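The desktop teardown cell is finally behaving, and I've been itching to write up how I set it up and what I do to keep it happy. I spent most of June on it, mostly in the evenings, and I enjoyed nearly every bit (the cable routing can go jump in a lake).

The job is to take the valuable parts out of old office towers and park them somewhere neat. I call the cell Plumik, after a label on a box of fasteners that has been on my shelf forever. Two arms share one open case lying on its side. One of them works with a gripper while the other keeps its distance, and getting them to agree on that distance was my first real headache.

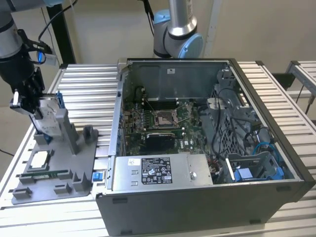
Hard drive in the gripper, angled down toward the parts fixture, second arm parked above the back of the case.

My fix was boring and I love it. I drew a keep-out box around the rear edge of the case and gave each arm a single park pose outside it. Neither arm moves in until the other one reports parked. The cycle got 4 seconds longer and the protective stops went away. I'd take that trade every time!

Next came the fixture. I bought a tray design from Urkatar first, and it was a lovely piece of work, but the pockets were cut for a different set of parts and I was forever nudging things into line. So I started over in gray, with raised walls and a separate pocket for each part. The processor pocket is square and needs very little clearance. The memory slot is long and narrow, and I opened it up twice before the stick would go in without rubbing. The drive slot got a frame around the mouth, so there's something to guide the caddy if the approach is a hair off.

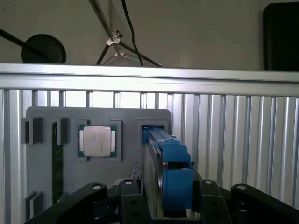

Teaching the slots

Do this with the fixture bolted where it's going to live. I taught mine once on the bench, moved it, and threw away a whole evening of points.

I teach each slot in two poses: a hover pose and a seated pose. The move between them has to be a straight line in the fixture's own frame, never in the robot base frame. Then if the fixture gets bumped you re-teach the frame and all the slots come along with it. For the drive slot I run at 35 percent speed and watch through the wrist camera, stopping just before contact to check the angle. Tilt is what gets you. A fingertip can look beautifully centered from above and still be leaning into the wall of the slot. 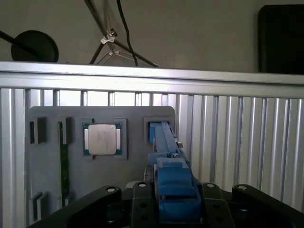

One reader wrote in after my last post to say that touching off on the slot walls was asking for trouble, and that a dial indicator on the flange would give a better frame in half the time. I tried it, and for the first frame of the day they're right – it's quicker, and it repeats better than I do by eye. I still do a slow pass on the drive slot afterward, mostly for my own peace of mind.

Looking after the gripper is the part I'd skimp on if I let myself. The finger pads pick up dust from the old cases and the grip starts to creep, so I wipe them before the first run. I check the pivot screws on the linkage with a fingertip and put a paint mark on any I've had to snug up. The cable loop gets a look too. I run the wrist through its full turn at low speed and see whether the loop snags or pulls tight anywhere. Mine did, right at the end of the drive pull, and moving one tie a little farther up the arm cured it.

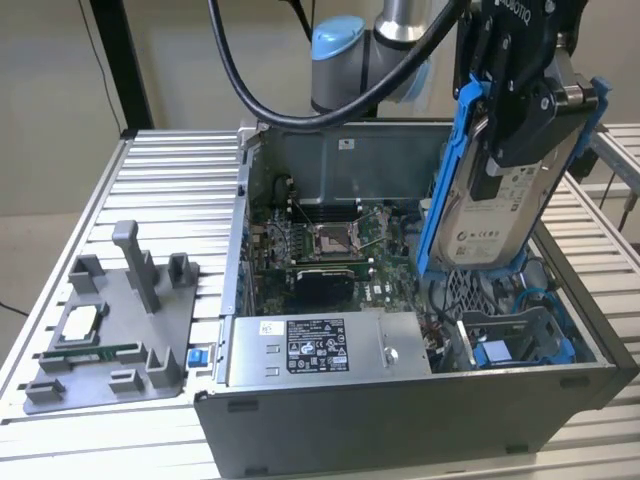
The grip force took longer to settle. Too low and the caddy slides down through the fingers as the arm lifts. Too high and the plastic bows in and binds against the bracket. I ended up closing in two stages, a light touch to find the sides and then a firmer squeeze once the arm has backed off a millimeter. The Dimitriou notes I'd been following skip the back-off, and for metal brackets that's probably fine, but plastic caddies want it.

Still on my list: a proper zero mark for the case itself. Right now I line it up against a stop by hand and run a quick check on one corner before starting. I've got a sprung stop from Jundance sitting in a drawer that should do the trick, and I'm hoping to fit it before I touch the memory routine again.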